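Cups, tables and the matter of the rings

From the Lumanlan House tenants' newsletter, 06/03/2022

Regular readers will know that this column tries to stay out of hot drinks. We covered the milk in August and the postbag was unpleasant for weeks. But the white tables on the second floor have been in for three months now, and it is time to talk about paper cups.

First, the good news. The tables are very nice. They replaced the old brown ones, which had been hiding coffee stains since before Okitel moved out and which we all took, wrongly, to be clean. A white table keeps no secrets. Within a day of delivery we had our first ring, and by the end of the week somebody had managed four that overlapped, like the badge of a car firm with no budget.

The building's answer was coasters. We bought 100 of them, in cork, and put them out in little stacks. I would love to tell you where they are. At the last look there were nine on the second floor, one under the short leg of the printer stand and one in the window box, doing I don't know what for the geraniums. If you have taken some home by accident, there is a tray by the post shelves and we won't be watching it.

Karim Sqalli from Hosar, on the third floor, wrote in to say that the problem is the cups and that everyone should bring a mug. Karim has a mug. Many of us have met it. It holds most of a pint, and it has lived in the top rack of the dishwasher since Christmas, where it takes up the space of three ordinary ones. I put this to him and he replied that this shows how often it gets washed.

He does have a point about the numbers, though. The kitchen got through 1,480 paper cups over the winter, in a building where roughly sixty people turn up on a busy day. They come in boxes of 500, and the last box was opened, used up and flattened before the invoice for it had been paid. We went over to the black ones because they were said to look smarter. They do look smarter. They also all look the same, so that anyone who puts one down next to somebody else's has to pick by weight, or by courage, or go and pour a new one. I suspect a good part of the 1,480 can be put down to this.

So, a few changes, starting from the next delivery.

There will be a pen on a string by the coffee machine. Please write your name on your cup. It's a silver pen, as we found out quite quickly that a blue one does nothing on black. Initials will do, unless you are one of the five people here with the initials JM, in which case please sort it out among yourselves.

Cups left on the tables after six will be cleared and binned, whatever is in them. Last time I announced this I had a note asking about cups that are "resting". They will be binned too.

Rings come off with a damp cloth if you get to them the same day. After that they want bicarbonate of soda, and after that they want the man from Plukora, who charges for the visit and sighs while he works. Cloths are in the drawer under the sink, to the left of the one that doesn't open. Please don't use the green scourers on the tabletops. You know who you are, and so does the table by the lift.

The wood panelling needs nothing from you at all. A couple of people have asked if it should be oiled. It should be left alone, and it would also like you to stop leaning wet umbrellas on it.

Lastly, lids. We do have them. They are in the cupboard above the fridge, behind the fondue set, and they fit the small cups perfectly. We don't buy the small cups any more. The right size is on order and I'll put a note on the kitchen door when they turn up.

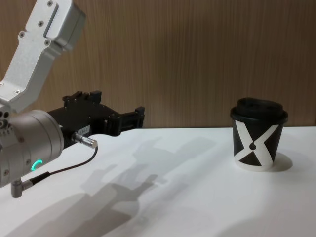

Anyone who wants a mug hook should put their name on the sheet by the fridge. There are twelve hooks and Karim's will need two of them, so I would be quick about it.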